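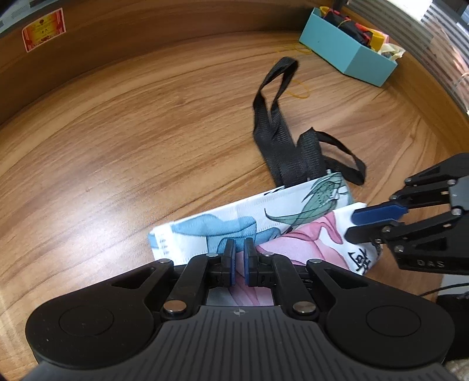

Folding by Hand and by Gripper: Automation of Soft-Goods Work at the Grenard Packing Site

Project report, Department of Work and Technology, Pisatari College
Submitted 23 Feb 2020

1. Background

Grenard packs and ships household textiles for several retailers. The site employs 59 people, most of them at folding tables. Conveyors, label printers and carton sealers were introduced years ago, but folding remained manual. Cloth goods change shape each time they are lifted, and the equipment used elsewhere on the site depends on items that keep their form.

In August the company began preparing for automated folding under an agreement with Novton, a supplier of handling systems. Under this agreement, employees fold goods with hand-held grippers, and the recorded motions are used to train a robot cell. The project group was asked to study how this preparatory stage affected the employees. The technical performance of the cell was outside the scope of the assignment.

2. Method

The group interviewed 8 employees, observed work at the tables and reviewed the shift records made available by the site office. Interviews followed a common list of topics: training, pace, physical strain, pay and expectations for the future. Employees could decline any topic. Two declined to discuss pay.

3. The work observed

The item chosen for most of the recordings was a printed fabric bag with two long woven handles. An experienced folder can finish such a bag by hand with little attention. With grippers, the same task must be divided into separate grasps, and each hand is reduced to two fingertips. One gripper may hold a corner while the other approaches the cloth. The handles were the most frequent subject of complaint in the interviews, as a strap left outside the fold has to be brought back separately.

Shift records show 1202 recorded folds during the first period and 2279 during the second. The number of employees assigned was the same in both. The group does not regard the difference as a plain measure of skill, given that the instructions were also shortened between the periods. In the first period a fold that went wrong had to be repeated from the start; in the second, employees were allowed to correct it and continue.

The tables in use are ordinary wooden ones. Cables may share the surface with the goods, and small items such as rubber bands may be left on it. Three employees asked for a clear place to put such things.

4. Effects on employees

4.1 Pace and strain

Folding by hand is paid in part by output. Gripper work is paid by the hour, and most of those interviewed preferred this arrangement. They also reported tiredness of a new kind, mainly in the wrists and forearms. The site responded by limiting gripper work to half a shift. The Blomqvist wrist supports offered in the second period were used by some employees and left in the drawer by others.

4.2 Skill and recognition

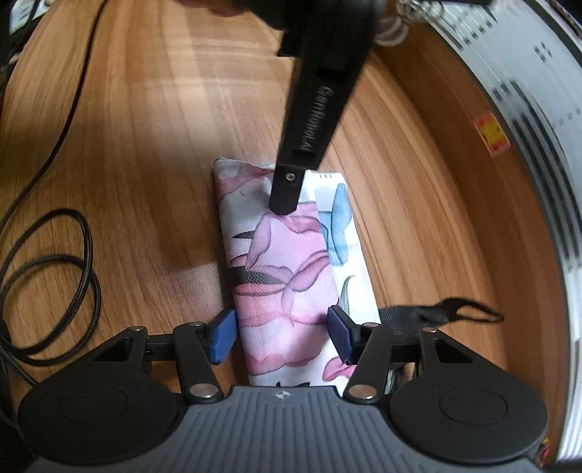
Mahfuz Abeysekara told the group that he had folded for years without having to explain it, and that gripper work had made him notice which edge he reached for first. He added that he would like his name kept with the method if the cell ends up folding his way. Other employees raised similar points, and two asked whether recordings would be kept after an employee leaves. The written agreement did not cover this question when the group read it.

4.3 Expectations

No positions had been removed at the time of the study. Management stated that folders would be offered retraining as cell operators, but the number of such places had not been set. Younger employees generally described the retraining as an opportunity. Those with longer service asked what would happen to folders who did not wish to operate machinery.

5. Recommendations

The group recommends that the site publish the number of operator places before the cell is installed, that the half-shift limit on gripper work be put in writing, and that employees be told how long recordings are stored and who may use them. A small tray should be fixed beside each table for loose items. The group further recommends that experienced folders take part in the acceptance test of the cell, with paid time set aside for this purpose.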